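Course handout 6: Chores as a benchmark for manipulation
Module: Automation in the Home and the Small Workshop
Notes prepared by Imtiaz Siriwardena

6.1 Why chores are hard to specify

A factory task is normally defined by its fixtures. The part arrives in a known pose, the tool follows a stored path, and tolerance is a matter of clamping. A chore has no fixture. "Wash the insoles" names a result and leaves the poses, the order and the stopping point open. For this handout the chore is split into four steps: pick up one insole, place it in the tub, agitate it, lift it out and lay it flat.

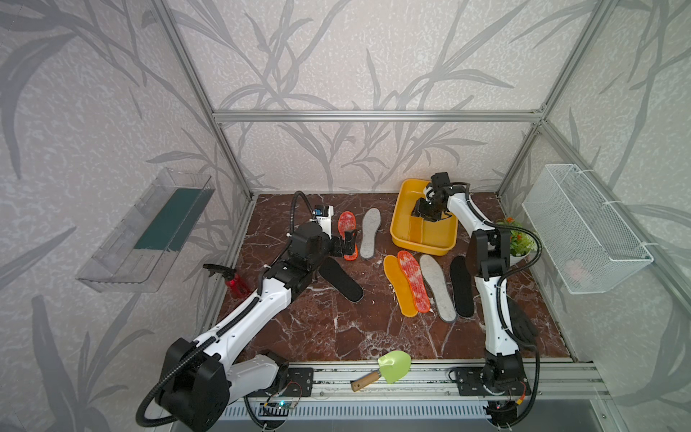 Each step fails in its own way. Picking fails when the object is thinner than the clearance between fingertip and table. Placing fails when a flexible sheet folds on contact with the tub wall. Agitation seldom fails outright, but it is difficult to say when it has done enough. Lifting out fails when the sheet clings to the bottom of the tub, or when water changes the friction at the fingertips.

Note that the felt and the foam types should be treated as separate objects for grasp planning. Felt compresses under a parallel gripper and can be pinched at the rim. A stiffer insole has to be approached from the side or tipped up first.

6.2 What to measure

Success rate by itself is a poor figure. The Geneck exercise set used in this module holds 618 logged attempts, of which 554 are marked complete. The marking rule accepts any insole that ends up outside the tub, whether or not it is flat. Students who apply the stricter rule in section 6.1 should expect a lower figure and should state which rule they used.

Three further quantities belong in any report: time per item, number of human interventions, and the condition of objects that were not part of the task. The last is often left out. A trial in which the arm completes the wash and knocks over a plant pot is a failure in a kitchen.

Two arms are assumed throughout. One arm can do the job, but it must put each item down before regrasping, and the time per item suffers.

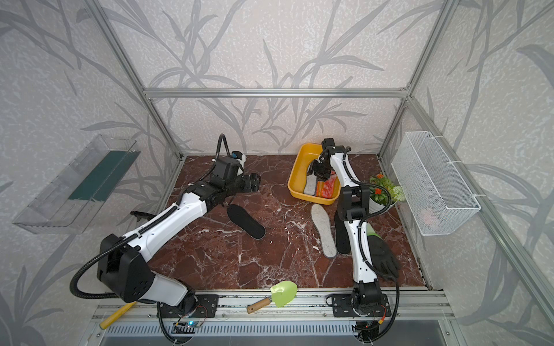 Is a machine of this kind ready to be left alone with the job?
At present it can be left for short runs on a known set of items under supervision, and a person is still needed to recover from dropped or folded pieces.

6.3 Floors, walls and sensing

Surface finish matters more than beginners expect. A polished, strongly veined floor gives a depth camera two problems: specular reflection, and edges in the colour image that correspond to no object. Small debris is a third. A crumb and a highlight can be the same size in pixels, and a segmentation model trained on plain worktops will confuse them. For tidying tasks the distinction is the whole problem, as one is to be picked up and the other is not.

The usual remedies are to compare views from a fixed camera and a wrist camera, to move the wrist a short distance and check whether the mark stays put on the surface, and to retrain on the floor in question.

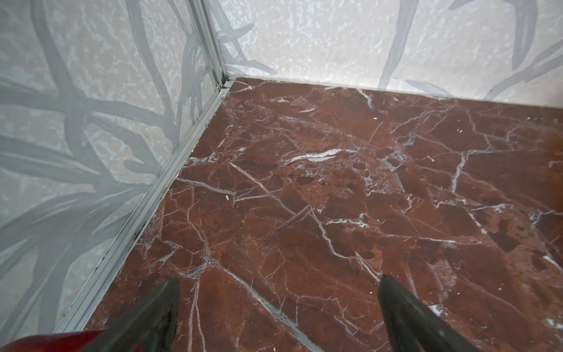
Dimas Nasution objects that the third remedy defeats the purpose, as a household machine that must be retrained for every floor is a fixture by another name. The objection is fair for a product. For coursework, retraining is allowed provided that results are also reported on one surface the model has not met.

6.4 Work for the next session

Read the Gamage notes on thin-object grasping, sections 1 and 2. Write out the stopping condition for agitation in a form that a program could test. Then rescore the Geneck attempts under the strict rule and bring the table with you.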